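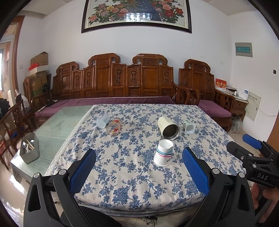 Donisik brings cup-sorting tables to family living rooms this March

Free home sessions invite households to go through the odd cups at the back of the cabinet

Donisik, the neighborhood reuse project, is opening sign-ups for its spring round of Cup Tables, and we could not be happier to get going again. The idea is simple. You clear a table at home, put on a cloth you like, and bring out the cups that never seem to belong to a set: the picnic tumbler, the travel mug without its lid, the paper cup saved from a birthday, the little plastic tub that somehow became a cup. Then you go through them together and decide what stays, what gets a new job and what moves on.

The project visited 400 homes last year and took in over 4,000 cups and food containers. Of those, 2,000 went straight back into use at school fairs, community kitchens and garden clubs. The rest were passed to recycling or kept by the families who had changed their minds (it happens a lot, and we love it).

"People think they are going to spend ten minutes on it and then the whole family ends up at the table," said Sofia Azevedo, who started Donisik and still goes out to homes herself. "A tumbler with a bright pattern comes out and someone remembers the summer it was bought. You can't rush that part, and I wouldn't want to."

A Cup Table needs very little room. A dining table or a big coffee table in the living room works fine, and a tablecloth keeps glass from knocking on a hard top. Households are asked to bring out a few pieces at a time, all different in size and material if they can.

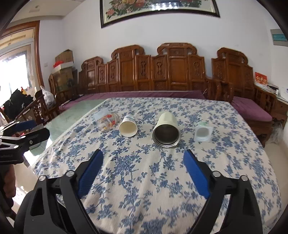

Laying the cups on their sides is a habit we picked up early on. With the openings toward you it is easy to check the inside of a steel travel cup for stains, or to look over the rim of a glass for chips. Thin plastic and paper cups get the same look. Anything cracked goes in a separate pile, and cups with missing lids are noted on the sheet so they can be matched later at the Donisik store room.

New this spring is a set of 4 printed cards with ideas for cups that are past drinking from. They cover seed starting, pencil storage, paint water and measuring out pet food. The cards were written by Gonçalo Salgado, who has been running the project's children's afternoons.

"Kids are wonderful at this," Salgado said. "Hand them a paper cup and they turn it upside down and it's a tower. We put some of their ideas on the cards almost word for word."

Sessions last one hour and can be booked for the afternoon or early evening. There is no charge, and families do not have to give anything away to take part. Homes with only a handful of cups are just as welcome as homes with a full cabinet!

Sign-up sheets are available at the Donisik store room through the end of March. Households that have hosted before may sign up again.

Press contact: Sofia Azevedo, Donisik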